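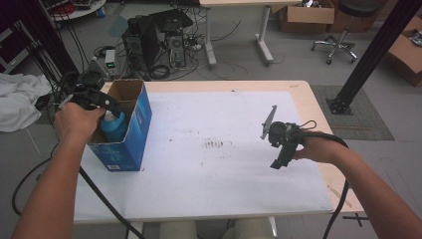 How a Cardboard Box Is Made

By Melur Ismail

Print this page | E-mail this page

Most of the things in your home came in a box at some point. Cereal, shoes, light bulbs and the refrigerator all did. A box is cheap and light, and it can be folded flat when it is empty. It is also made almost entirely from wood, although it doesn't look much like wood anymore.

Two kinds of cardboard

People use the word "cardboard" for two different materials.

The first is a single thick sheet of stiff paper. A cereal box is made from this. People in the packaging business call it paperboard or cartonboard. If you tear the edge of a cereal box, you will see one solid layer, often gray or brown on the inside and white on the printed side.

The second kind is corrugated board. "Corrugated" means shaped into ridges. Tear the flap of a shipping box and look at the edge. You will see two flat sheets with a wavy sheet between them. The flat sheets are called liners. The wavy sheet is called the medium, and each wave is called a flute.

Starting with trees

New cardboard begins in a forest. Pine and spruce trees are often used, and they have long fibers. A fiber is a tiny thread, thinner than a hair, that gives wood its strength. Long fibers tangle together well and make tough paper.

After the trees are cut, the logs go to a mill. A machine strips off the bark, and another machine cuts the wood into chips a little bigger than a postage stamp. The bark isn't thrown out. Many mills burn it to make heat and electricity.

The chips are cooked in a tall tank called a digester, with water and chemicals. Wood is held together by a natural glue called lignin. Cooking dissolves the lignin and lets the fibers come apart. What is left is a soft brown mush called pulp. It is brown because a bit of lignin stays in it. If a mill wants white paper, it has to bleach the pulp. Shipping boxes are usually left brown.

Some of the chemicals smell like rotten eggs. If you have ever driven past a paper mill with the windows open, you may remember it.

Turning pulp into paper

The mill at Nekberg makes brown paper for box factories. Bayu Setiawan works on the paper machine there. The machine is as long as a city block, and it runs day and night.

Pulp is mixed with a great deal of water until it is thinner than soup. Then it is sprayed onto a wide moving screen. The water drains through the holes and the fibers stay on top, lying across each other in a mat. Next the mat is squeezed between rollers, and after that it winds up and down over a long row of hot metal drums filled with steam. By the end it is dry paper.

"It goes in as water with a little wood in it and comes out as a sheet you can stand on," Bayu says. "My section moves at 2,000 feet a minute. If the sheet breaks, you have a pile of paper up to your knees before you can get to the switch."

The paper is wound onto giant rolls. One roll at Nekberg can weigh 3,000 pounds, as much as a small car. Trucks carry the rolls to the box factory in Plaltitz.

Making the waves

At the box factory, rolls go onto a machine called a corrugator. The middle sheet is warmed with steam, which makes it soft and easy to bend. It then passes between two metal rollers with teeth, like two long gears. The teeth press the paper into waves.

Glue goes on the tips of the waves, and the first liner is pressed on. Then glue goes on the other side and the second liner is added. The glue is made from starch, the same stuff that is in corn and potatoes. The board travels across hot plates to dry the glue, and it is cut into flat sheets at the far end.

Flutes come in different sizes, and each size has a letter. The letters are confusing, as they were handed out in the order the sizes were invented. A flute is large, B flute is smaller, and C flute is in between. E flute is very thin and is used for small boxes with nice printing on them. A heavy item such as a washing machine may need a double wall, with two wavy layers and three flat ones.

Why waves are strong

Take a sheet of paper and stand it on its edge. It flops over. Now fold it back and forth like a fan and stand it up again. It will hold its own weight, and probably a paperback book too.

The folds make the paper hard to bend in one direction. In a box, the flutes in the sides usually run up and down, so they act like rows of small columns. That is why boxes can be stacked in a warehouse without the bottom one being crushed. The space between the waves is full of air, and the board can squash a little when it is bumped. The bump goes into the board and less of it reaches what is inside.

Water is the enemy. Wet fibers slide apart easily, and a soggy box loses most of its strength.

Cutting, printing and folding

A flat sheet is not a box yet. It has to be printed, cut and creased. The printing is often done with rubbery plates that work like big stamps. The cutting is done with a die, a board with sharp steel strips set into it in the shape of the unfolded box. Some strips are sharp and cut all the way through. Others are blunt and only press a line into the board - those lines become the folds.

The flat shape is called a blank. One edge has a narrow tab, which is glued to the opposite side. The box is then shipped flat in bundles. A truck that could carry only a small load of open boxes can carry a very large load of flat ones. The Plaltitz factory ties smaller boxes in bundles of 20 and stacks the bundles on pallets, 2,000 boxes to a pallet.

Most shipping boxes have four flaps at the top and four at the bottom. The two long flaps meet in the middle, where the tape goes.

Who thought of it?

Corrugated paper was first used in hats. In England in the 1850s, tall hats were lined with pleated paper to help them keep their shape. Later, in the 1870s, people in the United States wrapped glass bottles and lamp chimneys in it. Before that, breakable things were packed in straw or sawdust inside wooden crates. Crates were heavy and had to be nailed shut.

Back to pulp

Used boxes can be made into new ones. They are collected, squeezed into bales and taken to a mill, where they are dropped into a giant blender full of water called a pulper. Tape, staples and bits of plastic are caught by screens. The fibers go back to the paper machine.

Fibers get shorter and weaker each time, so mills mix in some new ones. Greasy pizza boxes can be a problem, because oil and water don't mix. Some towns take them and some don't. Check the rules where you live.

Try it yourself

You need three sheets of paper, a glue stick and some books.

1. Fold one sheet back and forth into narrow pleats, as wide as your finger.
2. Open it a little so that it makes waves.
3. Rub glue on the tips of the waves and lay them on the second sheet.
4. Glue the third sheet on top and let it dry.
5. Put your board across two stacks of books like a bridge, with the flutes running from one stack to the other. Add small books on top until it bends.

Turn the board so the flutes run the other way and do it again. Write down both results.

Words to know

Blank: the flat, cut-out shape of a box before it is folded.
Die: the tool that cuts and creases the board.
Flute: one wave in the middle layer.
Liner: a flat outer sheet.
Pulp: wood fibers mixed with water.

Print this page | E-mail this page
Shares: 14 | Comments: 3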